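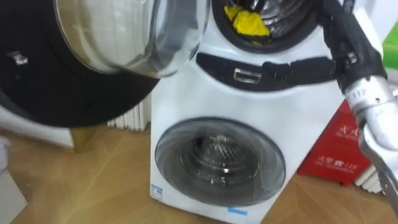 Arm at the twin-drum washer, upper door open, yellow cloth in the top drum.

I've been using the Skekance safe-practice kit for home and laundry robots since February, and I have opinions! It's a ring binder, a pack of wipe-clean checklist cards, a roll of floor tape and a login for the Trakalow site, where you're supposed to log your runs.

The cards are the best part, so I'll start there. There are 61 of them and most fit on one side. The washing machine card is the one I reach for all the time. It wants the machine's power off before the arm goes anywhere near a drum, the door opened all the way, and one person with a hand on the stop button (not in their pocket, not "nearby"). It also has you check the sleeve for loose folds before every run, which I used to skip and now don't. Fabric covers love to catch on latches.

I like that it treats people and machines as sharing a room. You tape a line on the floor at the arm's full reach plus a margin, and when the arm is live you stay behind it. Simple stuff, but Brijesh Saxena and I had been arguing over where to stand for months, and the card settled it in 10 minutes.

Now the grumbles. The binder spends 5 pages on paperwork before it says a word about speed limits, and the speed section is thin. It tells you to go slow near doors and hinges without helping you pick a number for your own setup. The older Nigam guide did this better, with a little worksheet you filled in as you went. And the Trakalow login kicked me out twice in the middle of a report - I've gone back to pencil.

The tape is okay. It holds well on a wood floor, but it left a sticky line when I moved it, so try a corner first.

Would I buy it again? Yes, for the cards. If you already have the Suner set you can probably skip the binder and get the 2 refill packs, which come with the new stop-button drill. I'm taking one star off for the website.

4 out of 5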